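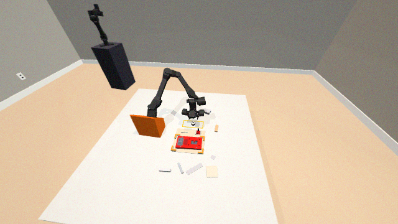

Clondberg lab puts robot arms to the test on small-parts assembly

The machines still can't do your dishes, but they are getting a lot better at the fiddly stuff.

Hultex, the automation group based in Clondberg, opened up the first results from its bench assembly trials on Monday, and for anyone who has waited years for a robot that can do a real chore, they make for exciting reading. The group has been running its arms through a short job in simulation: pick up small pieces, bring them to a base board and put each one where it belongs. Over the winter the software got through 1,412 complete runs, and it finished the whole job without a slip in 90 of the last 200.

That is less than half, and a person on a packing line who got it right less than half the time would be looking for other work. But when the trials began in January the arm could barely get through the first two steps, and the people running them are thrilled with how quickly the score has climbed.

The job was modeled on the kind of work done at the Kennedy plant on the east side of town, where small fixtures have been put together by hand since 1911. Workers there take flat parts and little blocks from a bench, turn them the right way up and fit them to a board. A new hire usually has the hang of it before lunch. Hultex picked it for exactly that reason - it is easy to explain, easy to score and very hard to fake.

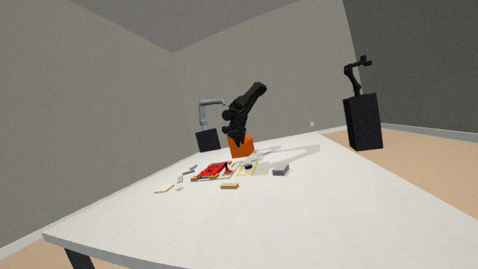

Picking things up used to be the big worry, and it is the part that has come along the most. The arm now goes for a block from almost any angle and will try again if it misses the first time, which the earlier version never did. Flat pieces are tougher. A thin cream-colored piece lying right against the tabletop gives two fingers very little to hold, while a chunky gray block a little farther along the same table is an easy grab. Most of the failed runs in the report come down to a flat part that was nudged, slid away and ended up somewhere the software hadn't planned for.

Anyone who has tried to pick a playing card up off a kitchen counter knows the feeling. People slide the card to the edge, or press down on one corner, or use a fingernail, and they do it without thinking. Hultex has started teaching its software a few of those tricks. Sliding a part before gripping it is already in the newest version, and the group says it expects the biggest gains to come from there.

Order matters too. The pieces don't all have to go on in one fixed sequence, but some choices make life harder later, and the software has only lately begun to look ahead. In early runs it would happily place a part and then find that it had blocked the spot for the next one. Now it will sometimes leave the nearest piece alone and reach for one farther off, and it's a real pleasure to watch a machine make that kind of choice.

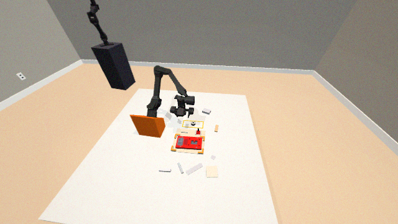 Speed is another matter. The arm pauses before most grabs, and a full run takes several times as long as it would take a person at the Kennedy benches. Hultex isn't chasing the clock yet and plans to leave the timing alone until the success rate is a good deal higher.

So what about the house? The report has a short section on home chores, and it is hopeful and frank at the same time. Setting a table, sorting a drawer and putting toys back in a box all use the same basic skills as the assembly job: find the thing, get a good hold, put it down in the right place. The catch is that a bench stays put and a kitchen doesn't. Chairs move, the light changes, the dog walks through, and no two forks are ever lying the same way. Soft things such as towels and shirts are further off still, and the group has not tried any of them.

Shop floors look much closer. Pukex, which makes sorting equipment and has been following the trials, wants to try the same software on a real arm at one of its own benches later this year. It will begin with a cut-down version of the job that uses the thicker parts only. If that goes well, the flat ones will be added back a few at a time.

The move from a simulated room to a real one is where plenty of promising projects have stumbled. Real parts have burrs and dust on them, and real boards shift when they are bumped. The group expects the score to drop at first, and has said it will publish the numbers either way - good news for those of us who like to keep track.

Hultex will hold an open evening in Clondberg in the spring, with recordings of both the good runs and the bad ones. Doors open at 6 p.m. and there is no charge to get in.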